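10/2/20
By Zihan Ding
Facilities & Workplace

Dirkcombe moves shared tables to a single power strip

Dirkcombe will fit every shared meeting table in its Semholm offices with one switched power strip and a fixed cable route, under a workplace standard that took effect this week. The standard replaces a set of local habits in which each team supplied its own extension cords and decided where to run them.

The change covers the oval tables in the project rooms first. Rectangular desks in the open areas already have power built into a rear channel and are not affected.

Deming Yuan, who manages workplace services at the site, said the oval tables had been bought for discussion and were later used for daily work. They have no cutout in the top and no tray underneath. Power therefore comes from a wall outlet, across the floor and over the edge, and the strip sits wherever the last person left it.

"The strip ends up in the middle because that is the only spot everyone can reach," Yuan said. "Then the cord has to cross half the table to get to it, and people put books on top of the cord."

A survey of the rooms in April logged 2,713 items left on shared tables overnight. Cords and chargers made up the largest group, followed by books and loose papers. Bottles, jars and food containers came next. The survey did not record who owned the items, and nothing was removed while it was under way. 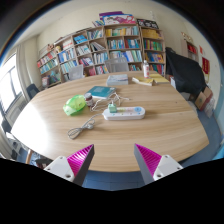

The new standard sets out where the strip goes. It is to be fixed under the tabletop on the side nearest the wall outlet, with the switch facing out so that it can be reached from a seated position. The supply cord runs down one table leg in a clip-on sleeve and crosses the floor under a low cover. Slack is coiled and strapped below the top, with enough left free to allow the table to be shifted for cleaning.

Chargers may be plugged in during the day. Any charger without a name tag will be unplugged at the evening check and placed in a tray by the door. Cords longer than 2 meters are not allowed on the tabletop, and one strip may not be plugged into another. The second rule was already in the building's safety notes but had not been applied to the project rooms.

Paper and books are handled separately. Each room gets a low shelf from Varnora, mounted on the wall behind the chairs, with one section per team. Reference books that are in use may stay on the table until the end of the working day. Loose sheets and booklets go to the shelf or into recycling. Drinks and closed jars are permitted on the table, but must be kept on the side away from the power sockets – a point that drew more comments than any other during the review period.

Installation is being done by Vasseur, which also holds the maintenance contract for the floor boxes in the building. Each table takes around 15 minutes to fit, not counting the floor cover. The tabletops will not be drilled from above. Brackets are screwed into the underside, and the screws are short enough to stay well clear of the finished surface. Tables with a pedestal base need a different bracket, which is on order.

Some staff asked for pop-up sockets in the center of the tables instead. Yuan said the option was priced and turned down for now, as it would mean cutting a hole in each top and would rule out moving the tables between rooms. It may be looked at again when the furniture is replaced.

The chairs stay as they are. Fitters have asked that they be pushed in before each visit, with bags off the floor, and that tables be fully cleared the evening before. Anything still on a table at the start of work will be boxed, labeled with the room number and held at the service desk.

Rooms on the north side will be done first. The schedule is posted outside each room, and booking is blocked for the morning of the visit only. Questions about bracket types or floor covers should go to workplace services. Requests for extra shelf sections go through team leads – these will be filled once the first round of shelves is up.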